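The Box on the Bed

Apr 30, 2025

I moved to Lambridge with 12 boxes and a firm belief that I owned very little. Two years on, the spare room had other ideas. I could get the door open far enough to throw things in (which I did, a lot!) and that was pretty much the extent of my relationship with it.

So when my lease came up and the new place turned out to have exactly one closet, I gave myself until the end of May to get the whole apartment sorted and packed. I started with the bedroom, figuring it would be the easy one. Ha.

My first mistake was buying containers. I went to Bakura, the home store out by the highway, and spent $110 on clear bins with snap lids. They looked wonderful stacked in the hall. They also gave me a place to put everything I should have been getting rid of, and by the weekend I had very tidy bins full of dried-up pens and chargers for phones I don't even remember. Most of those bins went back.

What got me moving was a plain cardboard box and a trash bag. I put the box up on the bed, because if it's on the floor I'll kneel for ten minutes and then wander off to make coffee, and if it's on the bed I can't go to sleep until it's dealt with. Anything I want to take goes in the box. Anything torn, stained or mysterious goes in the bag. I'm allowed to hold a thing for as long as one song lasts, and then it has to land somewhere.

Soft stuff is the hardest for me. Books I can be ruthless about, and I sold a whole shelf of them at Macedo's used counter without a pang. But give me anything fluffy and I'm useless. I'll pat it, I'll set it down on the quilt, I'll go fold a sweater and come back and pat it again.
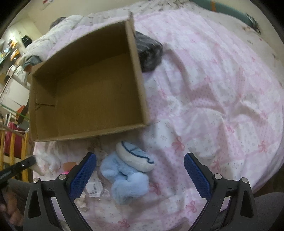

Wunus, from the neighborhood swap list, wrote to me that I had the order backward, and that the sentimental things should be packed first, while you still have the energy to be kind to yourself about them. I've been chewing on that all week. I tried it with the dresser, and I did get through two drawers before lunch, though I also kept a lot more than I'd meant to.

The other thing I'd pass along is to clear off the bed completely at night, even if you're only halfway through. Scraps of paper get into the folds of a quilt and you will find them with your feet at two in the morning. I shake mine out over the tub now.

I still have the kitchen to do, and the drawer under the oven, where I believe there are muffin pans. I've got a fresh box ready for it.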